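Search the forums Search Advanced

Fledance Forum > Law, Rights and Society > Reading Group

Does a right to education mean anything if the state can say "when we can afford it"?

Reading time: 4 min
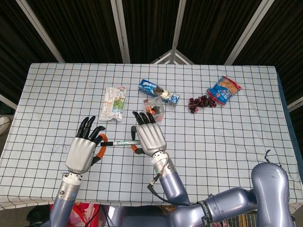
Replies to this topic

mallee_reader
08/07/2021

Just finished the second half of the Covenant on Economic, Social and Cultural Rights and I'm buzzing, so please indulge me. I've skimmed it before but never sat with article 2, the bit where each state promises to take steps "to the maximum of its available resources" to achieve the rights "progressively". And then article 13 says primary education shall be compulsory and free to all. So which is it? Free to all, or free when the budget stretches? I love that the two sit in the same document. My first reading is that "progressively" guts the whole thing, but I'd be thrilled to be talked out of it.

Surko
Great topic! And you've left out article 14, which is my favourite. A state that hasn't got free compulsory primary schooling when it joins has two years to write a detailed plan for getting there, within a "reasonable number of years" to be fixed in the plan. So primary education is treated much more strictly than, say, university, where the wording is only about the "progressive introduction" of free education. The drafters knew how to be firm when they wanted to be.

quollhollow
Firm on paper. Who enforces a plan? I don't want to spoil the party, but I did a unit on this at Sedbridge and came out thinking social rights are mostly good manners between governments. A right I can't take to a court is a wish. Compare the civil and political covenant, where you get "respect and ensure" with no talk of resources at all.

mallee_reader
Oh, that comparison is exactly what I wanted someone to bring up. But doesn't a fair trial cost money too? Judges, interpreters, legal aid, buildings with roofs on them. We never say you'll get a fair hearing progressively.

quollhollow
We don't say it, but it's how it works. Ask anyone who's sat on a waiting list for legal aid. I'd call that a point for my side.

Surko
I'd call it a point for mine, haha. If both kinds of rights cost money and both get delivered late, then the clean split between them falls over.

Have a look at General Comment No. 3 from the committee that monitors the covenant. It's short and very readable. It says there's a "minimum core" that every state has to meet, and that steps have to be deliberate, concrete and targeted. It also says some duties apply straight away, and non-discrimination is one of them. You can't open the schools to boys now and girls progressively.

tin_kettle
Long-time lurker, first post. I read all 103 pages of the Ashour reader over the break (the blue one, second printing) and the chapter on the minimum core is the best thing in it. The author is in favour but is very fair to the critics. The big worry is that a minimum turns into a ceiling. A government hits the core, ticks the box and goes home. There's a lovely passage about this on page 89, I've nearly worn it out with pencil.

quollhollow
That's my worry as well, so I may have to borrow it. Does it say who decides what goes in the core? Because that's where it gets slippery for me. Is a school with no library inside the core or outside it?

tin_kettle
It goes through three answers and doesn't pick one! The first ties it to human dignity, the second to what most states already agree on, the third to a list of duties. I lean to the third – at least you can argue about a list.

mallee_reader
I lean to dignity, but I can see it'd be hopeless in front of a judge. Although South Africa's Constitutional Court went another way altogether in Grootboom, which was about housing. It passed on the minimum core and asked if the government's program was reasonable. It found that it wasn't, mostly for doing nothing for people in desperate need. So there you go, quollhollow, a social right in a real court.

quollhollow
Under their own constitution, though, with the right written into it. The covenant didn't do that by itself. I'll give you that the judgment is a ripper and that "wish" was too strong. Still not sold on "progressively". A promise with no date on it is a pretty soft promise.

Surko
Fair. But it cuts the other way too, as the committee is very wary of going backwards. If a state had free schooling and brought in fees, it'd have a lot of explaining to do. I find that side of it more useful than the forward-looking side.

tin_kettle
Seconding that. Could we do retrogression as the next topic? I've got 32 tabs open on it already.

mallee_reader
Yes please! I'll start a new thread once I've read General Comment 3 properly. Does anyone know if the Ashour reader comes as an ebook? Our library's only copy has been out since May.

We use cookies to remember your settings and keep you logged in. Accept Manage cookies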